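Wrist-view demonstration gathering
By the Hillberg Robotics Reference editors
October 2026
Filed under: Robot learning > Data and demonstrations

Wrist-view demonstration gathering is the practice of recording examples of a task from a small camera mounted at a robot's wrist or gripper, so that a learning system can later imitate them. A person guides the arm through the job, and the recorder stores the camera's pictures together with the position of the arm and the opening of the fingers at each moment. One complete run is usually called an episode.

The method is especially well loved in cloth handling. A mug keeps its shape wherever you set it down, but a cloth can land in endless ways, and every fold changes what a good grasp looks like. Watching a trained policy find a corner in a heap it has never met before is one of the real pleasures of the field!

Recording an episode

The operator starts by laying out the cloth and returning the arm to its home pose. Most groups let the cloth fall differently each time, since a system fed with neat, centered piles tends to do badly on anything else. The operator then steers the arm with a handheld controller or a smaller matching arm, closes the fingers on the fabric, carries out the fold or transfer, and opens them again. Failed grasps may be kept if the operator recovers within the same episode. These recoveries are wonderfully useful, as they show the system how to get back on track.

The wrist view has a character all its own. Both fingers are in sight, large and blurred, and the work surface swings and tilts with every turn of the arm. Anything beyond the table comes along too: walls, posts, wheeled bases. A learning system has to work out which parts of all this matter.

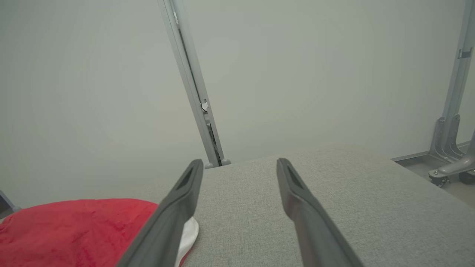 The Pudholm set

A well-documented example is the cloth collection made at the Pudholm workshop over a single August. It holds 3467 episodes covering 13 tasks, recorded by eight operators using the Isah arm controller. Another 464 episodes were set aside for testing and never shown to the system during training. Labels were added in Jillix, an annotation program that lets a reviewer mark the start of each grasp and release.

Limits

A wrist camera loses sight of the wider table when the gripper comes in close, so many collections add a fixed overhead view. Lighting is another sore point. Episodes gathered in one room under one set of lamps may not carry over to the next, and moving the rig partway through a collection is a cheap and surprisingly effective remedy.

See also: Teleoperation; Imitation learning; Deformable objects

Contact the editors | © Hillberg Robotics Reference | Back to top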